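Notas sobre la edición anotada de los entremeses de Tandar

La editorial Polletti ha puesto a disposición de los lectores el segundo volumen de los entremeses conservados en el archivo de Tandar. Quien suscribe estas líneas dedicó a su primer volumen una entrada en este mismo blog, y considera oportuno dejar constancia de las novedades que presenta la continuación, tanto en el texto fijado como en el aparato de notas.

El volumen reúne 18 piezas breves, casi todas anónimas, copiadas por dos manos distintas en un mismo cuaderno. La primera mano es regular y emplea abreviaturas conocidas. La segunda, más apresurada, omite con frecuencia el nombre del personaje que habla, de modo que la atribución de las réplicas queda a criterio del editor. El equipo de Polletti ha optado por restituir los nombres entre corchetes y por registrar en nota las soluciones alternativas. Es una decisión prudente, aunque en el entremés del barbero habría convenido mayor reserva: las cuatro réplicas asignadas al alguacil podrían corresponder, con igual fundamento, al criado.

En cuanto a la ortografía, se moderniza la acentuación y la puntuación, y se respetan las vacilaciones vocálicas del manuscrito. El prólogo expone estos criterios en apenas dos páginas. El lector interesado en el detalle deberá acudir al apéndice, cuya numeración, por cierto, no coincide con la anunciada en el índice.

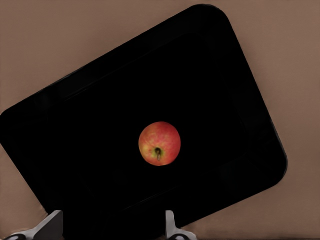 Bandeja negra sobre fondo pardo.

La anotación merece comentario aparte. El volumen contiene 922 notas, repartidas de manera muy desigual. El entremés de los dos sordos acumula 90, muchas de ellas dedicadas a voces que cualquier diccionario usual recoge, mientras que la pieza final, de lectura bastante más ardua, apenas recibe atención. Se echa en falta una explicación del refrán que cierra la tercera escena, que el editor declara «de sentido claro» y que a mí no me lo parece.

Resulta obligado comparar esta edición con la que preparó en su día la casa Moritus, agotada desde hace años y todavía citada en la bibliografía especializada. Aquella partía de una copia tardía y corregía en silencio los versos que consideraba defectuosos. Polletti devuelve al texto varias lecturas del cuaderno que Moritus había desechado, entre ellas el verso hipermétrico del pregón, que recitado en voz alta se sostiene sin dificultad. En otros lugares, sin embargo, la enmienda antigua era acertada y debería haberse mantenido, siquiera en nota. Señalo en particular el parlamento inicial de la viuda, donde la lectura ahora impresa deja la oración sin verbo.

El estudio preliminar sostiene que las piezas se representaron en casas particulares y no en corral. Se aducen como prueba las acotaciones, que mencionan una sola puerta y un número reducido de intérpretes. El argumento es sugerente, pero la biblioteca Fourie custodia un pliego emparentado con el tercer entremés en el que figuran dos puertas y una ventana alta, y el estudio no lo menciona. Tengo previsto consultar de nuevo dicho pliego en septiembre y, si procede, publicaré en este espacio el cotejo de ambas versiones.

Agradeceré a los lectores que dispongan de un ejemplar de la edición de Moritus que me confirmen si la errata del colofón figura en todos los ejemplares o solo en el mío.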